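Hetlow Ridge Trail

The Hetlow Ridge Trail is a marked hiking route that follows the high ground between the village of Flesto and the Gendirau pass. It is usually walked from west to east over 3 days, with nights spent at two mountain huts. The trail is open to walkers all year, but most people use it between June and September.

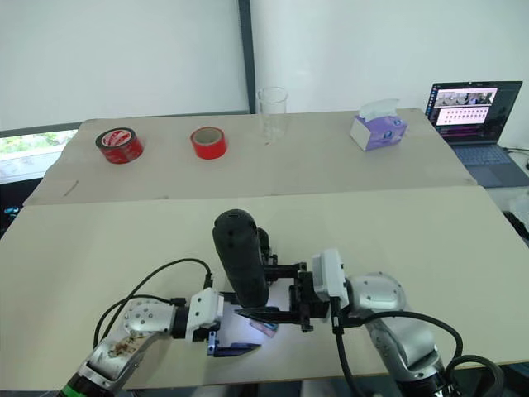
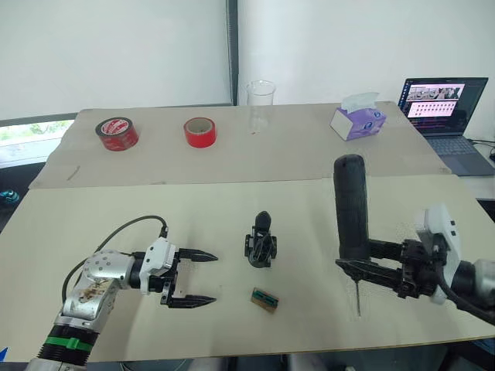

Two robot arms at a tabletop, in both views.

Route

The first stage climbs through beech forest to the lower hut, gaining 700 meters. The path is wide and well marked, with water at several springs. The second stage is the longest and stays on the open ridge for most of the day. A short side path leads to the summit of Hetlow, the highest point on the trail. The last stage drops to the Gendirau pass, where a bus stops in the late afternoon.

History

Parts of the path were used by shepherds long before it became a hiking route. The full line was first described by the surveyor Ihor Lysenko, whose notes gave walking times between the springs. Harish Nautiyal later rerouted the eastern section away from a landslide - the old path can still be followed but is no longer marked.

Huts and access

The lower hut has a warden in summer and serves a hot evening meal. The upper hut, known as Mittal, is smaller and has no kitchen, so walkers carry their own stoves. Both huts close in October, though Mittal keeps a winter room unlocked. Over 100 people may start the trail on a busy day in August, and beds are booked well ahead.

Snow can stay on the north side of the ridge until May. Dogs are allowed on the trail but not inside the huts.

See also: Gendirau pass; Flesto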